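GEMTHORPE: The state's coastal science office will open a permanent monitoring station at Gemthorpe in July to track saltwater moving into the groundwater under the lower Truven valley, officials said at a briefing held at 10 a.m. in the town hall.

The station will collect readings from 31 wells between the shore and the Kakakhel pumping plant. Nine of the wells are new. The rest are old farm and household wells whose owners have agreed to let the office fit sensors in them.

Hammad Gondal, who heads the groundwater section, said the sensors would record water level, temperature and salinity every hour and send the figures to Gemthorpe by radio. Until now, staff have taken samples by hand twice a year, once in spring and once after the fall rains.

"Two readings a year will tell you that a well has gone salty," Gondal said. "They won't tell you what month it started, or whether it was the tide, the pumping or a dry spell that did it."

Saltwater intrusion happens when the fresh water stored underground drops low enough for seawater to push inland beneath it. The office has recorded rising salt levels in the lower valley for several years. Two household wells near the old Saltik landing were closed last summer after their owners complained of the taste, and laboratory tests found chloride above the limit of 250 milligrams per liter that the county uses for drinking water.

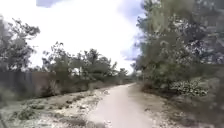
The program covers 2,780 acres, most of it orchard and vegetable land. Growers in the area draw nearly all their irrigation water from the ground between May and September. Beans and strawberries are the first crops to suffer when the water turns salty, and several growers have already moved those crops to fields farther inland.

Under the plan, the office will publish the readings on a public map, updated once a day. Well owners will get a text message if the salinity in their own well rises sharply within a week. Household wells will be shown on the map only by a number, and their exact locations will be left off.

The office also plans to test a small recharge basin above the Kakakhel plant next winter. Stormwater that now runs to the sea would be held there and allowed to soak into the ground. Engineers want to find out whether the added fresh water is enough to slow the salt. The basin will hold 500 cubic meters when full. A larger one would need a separate permit and an environmental review, and no site has been chosen.

Gondal said the first full year of data would be used to build a computer model of the valley's groundwater. The model is meant to help the county decide how much pumping can be allowed in a dry year. He said no new pumping limits would be proposed before that work was finished, and that any limits would go to a public hearing.

Access to the wells was one of the main questions at the briefing. Technicians will visit each well every three months to clean the sensors and change the batteries. They will call the owner a day ahead. Gates will be left as they are found, and crews have been told to stay off planted ground.

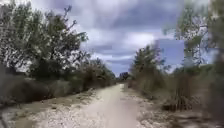 A grower at the back of the hall asked what would happen if the hourly readings showed that irrigation was the main cause, and said people who had offered their wells for the study should not be the first ones told to cut back. She said she supported the monitoring but wanted that point in writing before she signed.

Gondal replied that the access agreement covers the collection of data only and places no limit on pumping. He said he would ask the office's lawyers to add a sentence making that clear, and that owners who have already signed would be sent the new version.

Another resident asked whether the sensors could affect the taste or safety of the water. Staff said the parts that touch the water are stainless steel and food-grade plastic and that each well would be disinfected after the equipment was installed. Owners may have the sensor taken out at any time by giving two weeks' notice.

The station itself will take up two rooms in the former harbor office in Gemthorpe. It will have a staff of four, including two field technicians, and a small laboratory for checking sensor readings against water samples. High school science classes will be able to visit by arrangement once the school year begins.

Installation in the farm wells starts next month at the Saltik end of the valley and will move inland toward Kakakhel. Well owners who want to join the program can pick up a form at the town hall or at the front desk of the pumping plant. The office said wells deeper than 60 feet are of most interest, but shallower ones will be considered if they lie close to the shore.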